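Visit report: Jiscombe shared workshop, Cokwood

Tue 23 October. Open evening, ground floor unit behind the Hastberg building. I went to see the hand-held gripper build that Valentina Ocampo has been documenting on the workshop's mailing list since August. Notes follow in the order I walked the place.

Access and layout

Entrance is from the yard. The front room holds the laser cutter, a drill press and the printers. The back room is carpeted and is used for electronics and for anything that needs quiet. Power in the back room comes from a single circuit, so the reflow oven and the heater can't run together. A sign-up sheet for the oven hangs on the door.

Membership covers the front room. Back room time is booked separately in two-hour blocks.

The build

The project is called Lucero. It consists of 2 hand-held grippers, one for each hand, with the same jaw geometry planned for the arm that will come later. The operator performs a task with the grippers, the motion is logged, and the logs are used to work out what the arm has to reproduce. The arm itself is still a parts list.

Most of the body parts are printed in the front room. Ocampo went through three versions of the jaw linkage. The first used a rack and pinion and had too much play. The second used a four-bar linkage that bound up near full closing. The current one is a parallel slide with a return spring, and the spring is the part she still wants to change. It is stiff enough that long sessions tire the index finger.

Jaw position is read by a magnetic encoder on the slide pivot. Readings go over a cable to a small logger board, which writes 192 samples per second. The enclosure for the logger was on the bench with the lid off. Strain relief on the connectors is a printed clamp with two screws. An earlier version relied on hot glue and failed in use.

Total spent on parts so far is almost 400 dollars, not counting filament. The bearings were the largest single item.

Bench session

The practice task is picking up small items and placing them in or next to a shallow tray. It is run at a table in the back room, with the operator holding both grippers. Sessions last 10 minutes, followed by a check of the log for dropped samples. Items are changed between sessions. Flat pieces are the hardest to lift with the present fingertips, and a softer pad is on order.

I asked about tracking. Each gripper is meant to be located from a printed marker plate with a known dot pattern. The angle of the plate matters more than its size, according to Ocampo, and the bracket has been reprinted several times to keep the hand from blocking it. Calibration is repeated whenever a bracket comes off.
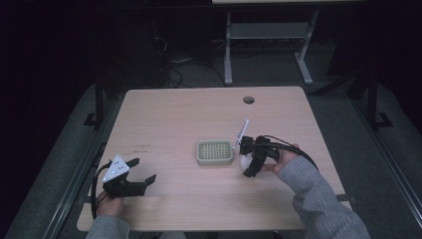
Questions from visitors

Can the files be downloaded? The jaw and slide files are on the workshop's shared drive. The logger enclosure will be added after the lid is redrawn.

Why cables, when a radio link would be lighter? Timing. The radio version was tried in August and the two sides drifted apart during a session. Cable weight is noticeable at the wrist but acceptable.

Will the grippers work left-handed and right-handed? The body is mirrored in the slicer. The trigger is the same part on both.

Practical notes

Street parking is limited after six. The yard gate is closed at nine and the exit is then through the Hastberg lobby. Bring eye protection for the front room, as the loan pairs were all in use when I arrived. The next open evening will be posted on the yard door and on the mailing list.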